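Notebook, January
Soil bench: phosphorus extractions, Merkuno paddock samples
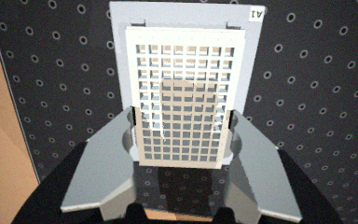
96-well plate, square wells, 8 x 12 (render).

Started 8.15 am. Samples from the Merkuno block have been air-dried and sieved to 2 mm. Bags are labelled by row and depth. Row D deep was labelled twice, once in pencil and once in texta, and the two don't agree. I've gone with the pencil because it matches the field sheet. Asked Pin-yu Kong to check against her own copy when she's back from the Orkgate site.

Extractant made up fresh, bicarbonate, pH adjusted to 8.5 with sodium hydroxide. The meter drifted between the first and second buffer so I recalibrated before trusting it. The probe is getting slow and the filling solution was low. Topped up. If it drifts again next week we should order a new one instead of nursing it along.

Weighed out 24 samples plus two blanks and two of the house reference soil. The small balance wouldn't settle with the fume cupboard running, so I did all the weighing with the sash down and the fan on low. Colour varies a lot across the set. The creek end is nearly black and wets up slowly, the ridge end is pale and sandy and goes straight in.

On the shaker at 9.40, end-over-end, 30 minutes. I know the long method is 16 hours. We agreed to do the short shake on this batch to see whether it ranks the paddocks the same way, and the long one goes on later from the same bags. Please don't compare today's numbers with last year's Dal Bello results, which were all long shake.

Filtering was slow for the creek samples. Two papers tore at the fold and I had to refilter. Extracts from the black soils came through the colour of weak tea, and that will read as phosphorus if it isn't dealt with. Ran a colour blank on each of those (extract and acid, no molybdate) and will subtract it. Degas properly after adding the acid. I rushed the first tube and it fizzed over the lip, so that one was repeated from the filtrate.

Colour reagent made at 11.00. Ascorbic acid went in last. It's only good for the day, so tip out whatever is left in the amber bottle and don't put it back in the fridge.

Standards read in a straight line except for the top one, which sat low. Could be a pipetting error or could be the range. Made that standard again from stock and it still read low, so I've left it out of the curve and diluted any sample that came in above the one below it. There were 4 of those, all from the old sheep camp near the trough, as you'd expect.

Reference soil came in slightly under its usual value, both duplicates, close to each other. Short shake would explain that. Blanks fine.

Grerura samples arrived after lunch, still damp and tied up in plastic. Spread them on trays in the drying room, bottom shelf, fan on. They need grinding once dry, and the grinder needs a clean first as there's lime dust in the hopper.

To do
Long shake on the same bags, overnight
Sort out row D deep with Pin-yu
Order filter papers, last box is open
Write the colour blank step into the method sheet
Rinse glassware in dilute acid, no detergent

Remaining extracts are in the cold room, second shelf, caps taped. Keep until the long shake numbers are in.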